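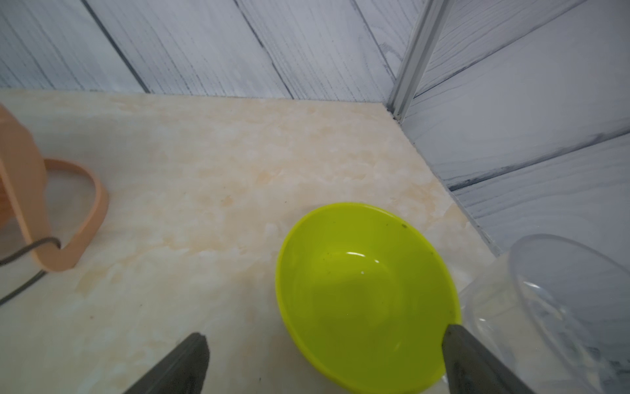 Pinça aberta diante de uma tigela verde-amarelada, vista pela câmera do punho.

Vaga: Engenheiro(a) de Software - Percepção e Planejamento de Preensão
Empresa: Flukorel
Equipe: Manipulação
Local: Oltbridge, modelo híbrido (dois dias por semana em casa)
Contrato: tempo integral, prazo indeterminado
Inscrições até: terça-feira, 2 de junho

Sobre a equipe

A equipe de Manipulação desenvolve o Ganero, o software que leva um braço robótico da leitura da câmera até o fechamento dos dedos. Trabalhamos com objetos domésticos em bancadas comuns: tigelas, potes, recipientes transparentes, peças com alça. O código é em C++ e Python, sobre ROS 2, e roda em um computador embarcado ao lado do braço.

A pessoa contratada vai responder a Noémie Charbonneau, que coordena percepção, e trabalhar todos os dias com Dennis Kariuki, responsável pelo planejador de movimento.

O que você vai fazer

Manter e melhorar o módulo que estima a pose dos objetos a partir da câmera do punho, inclusive quando a borda do objeto está parcialmente encoberta por um dos dedos.
Tratar materiais difíceis. Plástico transparente e superfícies com reflexo ainda são a maior fonte de erro do nosso estimador de profundidade.
Gerar e classificar candidatos de preensão em bordas finas, levando em conta abertura dos dedos, ângulo de aproximação e folga em relação à bancada e às paredes próximas.
Evitar contato com objetos vizinhos e cabos. O mapa de colisão atual perde objetos finos com frequência, e essa correção é a primeira tarefa prevista para a vaga.
Escrever testes de regressão. O conjunto atual tem 696 sequências gravadas, das quais 300 rodam a cada alteração no código; as demais rodam à noite.
Cuidar da ferramenta interna de reprodução (Lukumay), que alinha imagem, posição das juntas e decisões do planejador em uma mesma linha do tempo.

O que pedimos

Experiência profissional com C++ moderno e Python.
Boa base em geometria 3D: transformações, calibração câmera-mão, modelos de câmera.
Prática com ROS 2 ou middleware semelhante.
Ter colocado em funcionamento ao menos um sistema de percepção ou de planejamento em hardware real. Trabalho de mestrado ou doutorado conta.
Leitura em inglês e português fluente para o dia a dia.

Também ajuda

Segmentação de instâncias ou estimativa de profundidade com redes neurais.
MoveIt, OMPL ou otimização de trajetórias.
Controle de força e impedância.
Integração contínua com hardware no ciclo de testes.

Não é necessário ter diploma em robótica. Na equipe há pessoas vindas de computação gráfica, controle e física.

Condições

Salário conforme a faixa de engenharia pleno ou sênior, informada na primeira conversa. Plano de saúde e odontológico, vale-refeição, 30 dias de férias e horário flexível entre 8h e 19h. Os dias presenciais são combinados com a equipe conforme o uso das bancadas. Há auxílio-mudança para quem vem de outra cidade.

Processo seletivo

Conversa de meia hora com Mercy Muriithi, do RH.
Entrevista técnica com Noémie e Dennis, a partir de um projeto seu. Não pedimos exercício de quadro branco.
Tarefa prática de até três horas, paga, com uma sequência gravada: localizar o objeto, propor uma preensão e explicar as escolhas. Pode ser feita à distância.
Visita ao laboratório e conversa com o restante da equipe.

Damos resposta em todas as etapas, também quando for negativa. O início está previsto para novembro, mas pode ser antecipado.

Como se candidatar

Envie currículo e um texto curto (uma página basta) sobre um problema de percepção ou planejamento que você resolveu, ou tentou resolver, em um robô. Links para código são bem-vindos. Use o formulário na página de vagas da Flukorel e informe a referência 609.

Dúvidas sobre o trabalho técnico podem ser enviadas pelo mesmo formulário, aos cuidados de Dennis Kariuki. Pedidos de adaptação para as entrevistas ou para o posto de trabalho vão para Mercy Muriithi e não são compartilhados com os avaliadores.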